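Mar 1, 2021

An afternoon at the Ralholm traffic control centre

The visit began, fittingly, in a queue. The Trurnau road was down to one lane for resurfacing, so seven of us arrived late to learn how delays are prevented.

Hanna Sowa, the duty manager, was gracious about it. She had watched us crawl past on camera 156.

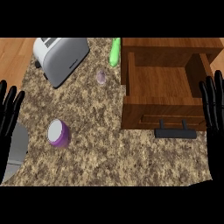 Speckled granite worktop and two black robot hands.

The control room is smaller than you would hope. It looks after 300 signs and the Stokholm tunnel, where a lorry shed its load of garden chairs last July and shut both lanes until teatime. Hanna's team cleared it with one recovery truck and, she said, a good deal of sitting down.

We were allowed to set a practice sign. Mine read SLOW – it was judged too vague.

The bus back to Olszewski took the same road. The queue had grown, and the sign over it said QUEUE.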